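Folding Terry Towels for Narrow Shelves

Applies to: hand towels and small bath towels in cotton terry, hemmed on the short ends
Last revised: November
Author: Abdelilah Slaoui

This method produces a compact rectangle with no loose hem on the front face. It was written for the Larnby linen cabinet, where the shelves are shallow and a towel folded in half and half again hangs over the lip. It works equally well in drawers.

Before you start

The towel must be fully dry. Terry holds moisture at the base of the loops long after the surface feels dry, and a towel folded damp will smell within a day or two. Check the hems first. They are the thickest part and the last to dry.

Use a flat, hard surface longer than the towel is wide. A bed is a poor choice because the mattress gives under your hands and the folds drift. Two small tables pushed together are fine, provided the tops are level with each other. Keep the towel clear of the join if they are not.

Shake the towel once, holding it by both corners of one short end. This lifts the pile and drops most of the lint.

Step 1. Lay out

Place the towel with one short end nearest you. If one side carries a label, put that side up so the label ends up inside. Smooth from the center toward the long sides with the flat of the hand. Do not pull on the corners. Terry stretches on the bias, and a pulled corner will give you a panel that is wider at one end than the other.

Step 2. Bring up the near end

Take the near hem at both corners, thumbs on top. Lift it clear of the table and hold it under light tension, enough that the hem runs straight between your hands.

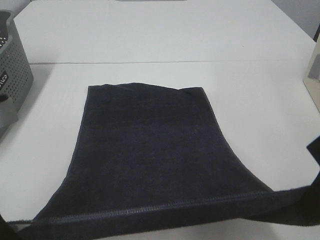 Carry the hem away from you and set it down two thirds of the way along the towel. Lower both corners at the same time. If one lands early, the other will swing and the fold line will come out at an angle. Correct it by lifting the whole hem again. Pushing the cloth sideways on the table only bunches the lower layer.

Step 3. Fold the far end over

Bring the far hem toward you until it meets the first fold line. You now have 3 layers. Press along both folds with the side of the hand. Terry does not take a crease, so the aim is to flatten air out of the pile.

Step 4. Close

Turn the stack a quarter turn. Fold one open side to the middle, then fold the other over it so the hems are enclosed. Set the towel on the shelf with the rounded fold facing out.

Common faults

Panel tapers at one end: the towel was stretched during layout, or the hem has shrunk more than the body. For a shrunken hem, fold to the body width and let the hem sit slightly inside.

Ridge across the top: the far edge was rumpled when it was folded. Open back to Step 3 and smooth again.

Stack leans: hems are all on the same side. Turn every second towel end for end.

Hem stitching catches: trim loose thread ends with scissors. Never pull them, particularly on overlocked edges.

Notes on quantity

The Larnby shelf takes 4 towels per stack with this fold. The deeper Gravby drawer takes 2 rows. Heavier towels may need a stack one shorter — check that the door closes without pushing on the cloth.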